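Bed-end table

A bed-end table (also foot-of-bed table, in Sorville "the Nurnen") is a small table kept at the foot of a bed. Used for snacks, drinks, bottles, whatever has no shelf. Common in rented rooms where theres no space for a desk.

Size and top

Usually narrower than the bed. Height up to 40 cm in older ones, newer ones taller. Tops plain or printed; flowers popular, daisies on light blue for instance. Narero sold a folding type, 1,062 made, dropped after 10 years.

Use

Mostly holds small containers, upright or lying on their sides. Bottles and cans roll, so some tables have a raised lip. A laptop tends to go on the bed insted, on the covers.
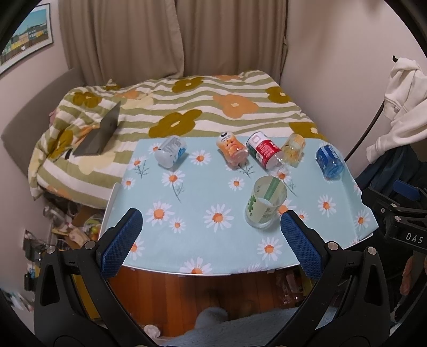 See also

Bedside table
Blanket box
Quách tray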